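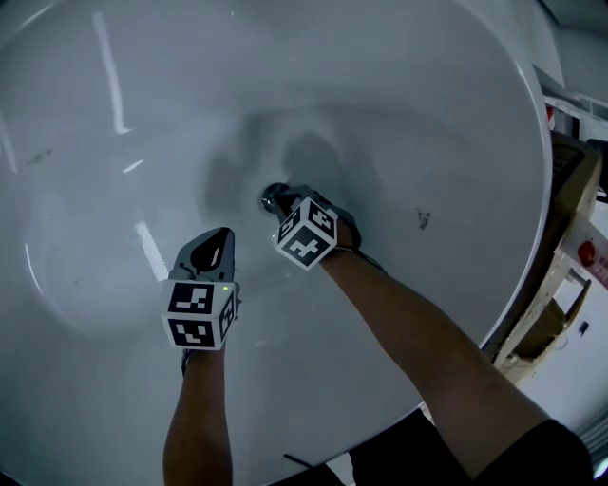 Is a gacha game worth playing if you never spend a dime on it? Mostly, as long as you can stand being bad at it for four months and you don't mind a fox in a waistcoat asking for your credit card every time you open the menu.

Search this blog
Go

I've been playing Lollby Chronicles on my phone since April. If you haven't met it, it's a turn-based hero collector from a studio called Pylypenko, and it's based on an animated series I have never watched. You build a team of five from a roster of 140 characters, most of whom are the same swordsman in a different coat. You pull for them with blue crystals. You get blue crystals by doing chores. The chores are called Daily Devotions, and I have done them on trains, at a wedding, and once during a dental cleaning when the hygienist left to take a call.

My rule going in was no money at all. I made this rule because of what happened with Clovley Farm Rush two years ago, which I won't go into, except to say that I owned a lot of premium goats.

The first week is lovely. It always is. The game throws characters at you like a parade float throwing candy, you win every fight, and the fox (his name is Bexley, he runs the shop) tells you that you have the makings of a great commander. By the end of that week I had a full team, a guild invite and a very inflated idea of my own tactical mind.

Then comes chapter six. Chapter six has a boss called the Tollkeeper who heals himself every third turn, and the only practical way to stop him is with a character who can block healing. There are four of those in the game. Three of them are in the rarest tier. The fourth is a healer named Osk who costs nothing, hits like a damp napkin, and is handed to you on day two with so little fanfare that I had fed him to another character as upgrade material.

I was stuck on the Tollkeeper for nineteen days.

My cousin Reece Tunstall plays too, and he got through in an afternoon, having spent $40 on something called the Commander's Welcome Bundle. He'd like me to point out that it also came with a hat. Reece and I have had the same argument over four different games now. He says forty bucks is less than he'd pay for a console game he'd quit after a weekend. I say a console game doesn't ask for another forty the following month. He says he only bought the one bundle. I've seen his account. He has three hats.

What got me through was the guild. I'd joined one at random called Alside, which has thirty people in it and a posted set of rules longer than my lease. The leader goes by her real name, Salamatu Lamptey, in a game where everyone else is called something like xXDoomLordXx, and she runs the place like a very patient air traffic controller. She looked at my roster, asked where Osk was, and went silent for a bit when I told her. Then she walked me through getting him back from the event shop for 300 tokens, which took me eight days to scrape together. Two of those days were wasted on the wrong kind of token. There are five kinds. Two of them are purple.

With Osk leveled up I beat the Tollkeeper on the second try, at 11:40 at night, with one character left standing. It felt fantastic. I whooped and woke up the dog. I don't think Reece got a whoop for his forty bucks, though when I put this to him he said he'd been too busy with chapter nine.

So here's where I've landed on playing for free. The story chapters are all beatable, up to fourteen anyway, where I am now. You'll need patience and you'll need to hang on to your ugly little common characters, who are usually better than the art suggests. The weekly boss is fine too. You won't place high, but the bottom reward bracket still pays enough crystals for a pull or two.

The player-versus-player arena is another matter. My current rank is 269 on my server, and I got there mainly by attacking people who seem to have quit. Anyone above me has a winged lady called Seraphine who goes first, goes second, and then goes again. I've fought teams that were five people strong and finished me before my music started. If climbing a ladder is what you enjoy, either open your wallet or play chess.

The pull rates are stingy but at least they're printed in the menu, under a tab labeled "Other," under a second tab also labeled "Other." There's a guarantee after enough bad luck, and it carries over between banners — that's the most generous thing in the whole game and they never mention it. Save for the guarantee. Don't pull the second you've got ten crystals because you had a rough day at work. I say this as someone who has had a lot of rough days at work and owns six copies of a man named Grunder.

A few smaller gripes. The game eats my battery like popcorn. The auto-battle button is right next to the surrender button, and the same color. The voice acting is great, but there's no way to skip the greeting when you log in, so my whole household now knows the phrase "The dawn has kept your chair warm, Commander." And the last update added a second stamina bar, which refills at a different speed from the first one, for reasons the patch notes put down to "player comfort."

I'm still playing. The summer event starts soon and Salamatu has already posted a spreadsheet with color coding and an attendance column. Osk is level sixty. I bought him a hat, but with tokens, so it doesn't count, and I've told Reece so twice.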